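Ring marks under mugs on a light wooden tabletop: finish or wood?

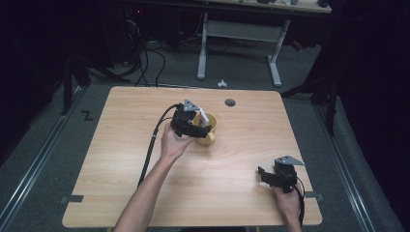

Siv Torvik
Member, Furniture and Surfaces

Posted 08/03/2022

I have a rectangular table with a light wooden top, fine straight grain, slightly rounded corners and a small round hole near the back edge. It is a Lenness desk and the leaflet says only "wood, clear finish." It stands on dark gray carpet and it gets used for everything, including coffee.

The mug is yellow ceramic with an unglazed foot ring. Over the winter I started seeing pale circles the same diameter as the foot. They don't show from directly above. They show at a low angle with a lamp on the far side. Wiping with a damp cloth makes them disappear, and they return when the surface dries.

1. Are these marks in the finish or in the wood?
2. Is the foot of the mug part of the problem, or only the heat and moisture?
3. Does the cut edge of the hole need sealing? The top feels slightly rough there.

I have not applied anything to it so far except Brovard surface cleaner, diluted per the label. Room humidity was 62 percent in January.

3 replies

Wanitz
Member, 2849 posts

Pale marks that vanish when wet and come back when dry are usually in the finish. Moisture has got into the clear coat and left it cloudy, or the coat has been scuffed. Water fills the scuffs and hides them for a few minutes. Marks in the wood itself tend to be dark, particularly where iron has been involved.

To tell clouding from scuffing, drag a fingernail lightly across one ring. If you feel a change in texture at the edge, it is abrasion. An unglazed foot is quite capable of that. Turn the mug over and rub the foot on 400 grit wet-or-dry paper laid flat, with water, until it no longer catches on a piece of nylon stocking. Rinse it well afterward.

If the surface feels uniform, it is clouding. Leave the table clear and dry for a week and look again under the same lamp. Some of it may go without treatment. If it doesn't, use a non-silicone paste wax on a soft cloth, with the grain, light pressure, and buff after 20 minutes. Test near the back edge first.

On the hole: yes, seal it. Sand the inside lightly, remove the dust, and put on two thin coats of clear water-based varnish with a small brush. Wipe any varnish off the top face before it sets. Let the first coat dry fully. A plastic liner sized to the hole would cover the rough edge as well, but seal it first, as a spill will run under the lip.

Geagea
New member, 2 posts

Mayonnaise. Leave overnight. Worked on my mother's sideboard.

Wanitz
Member, 2849 posts

Mayonnaise is oil with some acid in it. The oil can mask a cloudy finish for a while. It can also soak into a bare edge such as the one at the hole, and varnish won't stick there afterward. I'd keep it off this table.

Siv Torvik
Member, Furniture and Surfaces

Fingernail test done. Two of the rings have an edge I can feel and the rest are smooth, so I appear to have both kinds. I have sanded the foot of the mug and ordered a cork coaster. Varnish for the hole is next. Will the wax interfere with the varnish if I do the top first?

Wanitz
Member, 2849 posts

Yes. Varnish first, wax last, and allow the varnish the full cure time printed on the can.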